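I had promised myself I would write about the garden this month, and instead you are getting two thousand words' worth of feelings about my mother-in-law's phone. (I'll try to keep it shorter than that. No guarantees!)

Some background. Carys Meredith is 81, sharp as a tack, and does the crossword in pen. She is my husband's mother and she lives in Farwood, two streets over from us, so when her phone "gets hot and sulky," as she puts it, I'm the one who walks over. I'm no expert, but I did run the front desk of a computer repair shop for a good chunk of my thirties, and in this family that makes me the IT department.

So over I went one evening in December, with a tin of shortbread under my arm, and before I had even got my coat off she handed me the phone and said, "It wants me to clean it again."

It did indeed want her to clean it again. There was a big red banner across the top of the screen saying that 2,941 junk files were slowing down her device and she needed to act now. She had been acting now, poor thing, every morning after breakfast. She would tap the button, a little broom would sweep across the screen, an ad would play (sometimes two of them back to back), and then it would tell her that everything was sparkling. The next morning the number would be back. The very same number, mind you! She had written it on the pad by the kettle because she thought somebody might need it.

The app was called Redetti, and she had no memory of installing it. We worked backward over a pot of tea and got as far as a solitaire game she'd put on in the fall, where an ad had popped up made to look like a warning from the phone itself. She pressed OK, as you would. I might have pressed it too if I'd been half asleep.
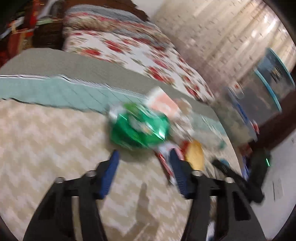

*Wrappers and a box, down on the floor.*

Anyway, back to the phone. Getting rid of Redetti took longer than it should have. There was no icon for it on the home screen at all, so the usual trick of holding your finger down and dragging it to the trash was no use. I had to go into Settings, then Apps, then the full list, and scroll all the way down, and when I pressed Uninstall the button was gray. It had given itself administrator rights. I found those under the security settings, switched them off, went back, and this time it went away without a fuss. Your phone may have the menus in a slightly different order. Carys's is an older one and nothing is ever where I expect it to be.

While I was in there I found its cousin, something called Taltetari, which claimed to be a battery saver and had permission to read her contacts, show things on top of other apps, and send notifications at all hours. Off it went. Then I looked through the notification settings in her browser and there were 5 websites allowed to send her alerts, and she didn't recognize a single one. Off they went too.

After that I called my old boss, Birger Lindqvist, because I wanted somebody to tell me I hadn't missed anything. He used to run Foulkes Repairs (he bought it from the original Mr. Foulkes and never changed the sign) and he's retired now but he still picks up. He asked whether she had paid for anything. I hadn't even thought of that! So we checked her subscriptions in the app store, and sure enough there was a "premium" cleaning plan that had been renewing every week for 2 months. We canceled it and asked for a refund, and I'll let you know if it ever shows up. Birger also had me change her email password and run the scan that comes built into the store, and it came up clean.

What got to me was how embarrassed she was about it. She kept saying she should have known better, and I kept telling her that there are grown men in offices whose whole job is making that banner look real. She worked for thirty years in a county records office. She was brought up to believe that if an official-looking notice tells you to do something, you do it, and somebody out there is making a living off that. It made me so mad I ate most of the shortbread.

We agreed on a rule before I left. If the phone tells her to do anything in red letters, she puts it face down on the table and calls me. She has called twice since then. One was another solitaire ad, and the other was a perfectly real message that her storage was nearly full, and that turned out to be nothing worse than a great many videos of our dog. I moved them onto a memory card for her and we watched a few while the kettle boiled.

If you have a parent or a neighbor with a phone that's running hot, do go and have a look through that app list with them. Bring something to eat. The garden post is coming next, I promise, as soon as I find where I put my notes on the hellebores.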